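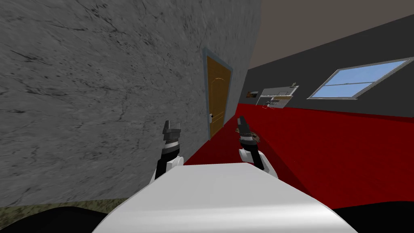 *Door and window, dark wall on the right.*

Thu 3 February

Took the car stereo out again before work. The left speaker has been buzzing since I fitted the Gurico amp and I wanted to rule out the earth. Moved the wire to the seat bolt, scraped the paint back, tightened it. Still buzzes, but less.

Asger Thoroddsen rang at lunch. He thinks it is the cone and says to swap left and right before I spend anything. Fair enough. He also wants his crimping tool back.
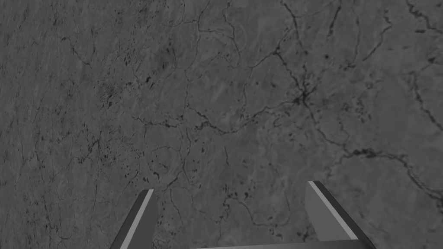 Swapped them after tea. The buzz moved to the right, so it is the speaker. Tetteh have the same size for 50 a pair, and Lena Rutkowska has an old Ollora pair she would let go for 23. I said I would listen to hers first. The fuse by the battery is fine and the cable run under the carpet is dry.

Mileage 1,284 since the service. Must write that in the book.

Door cards are a pain. Two clips snapped on the passenger side and one went down inside the door. Left it there. Drove to Skernden and back with the radio on low and the trim on the back seat. Rattled all the way.

To get: clips, foam tape, short screws. Ring Lena. 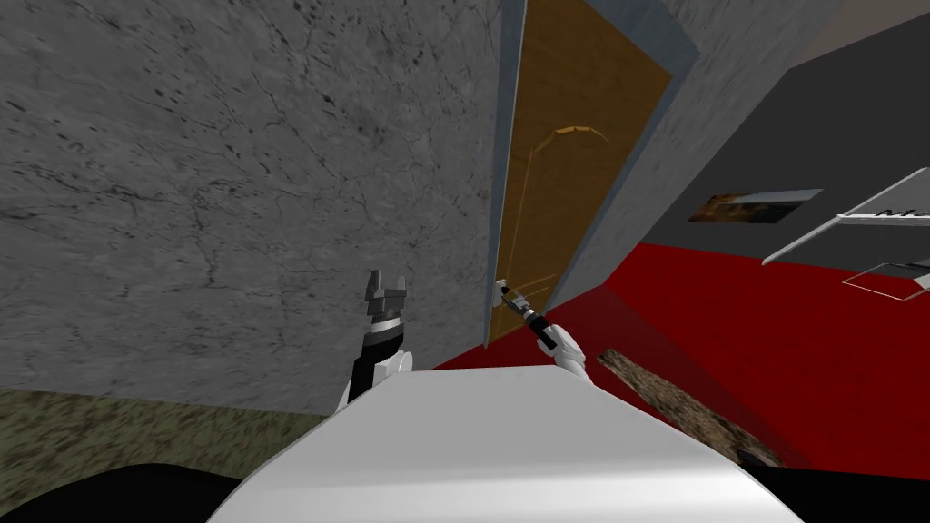

*The door again, with the grey wall beside it.*

Bed at eleven. Neck stiff from lying under the dash.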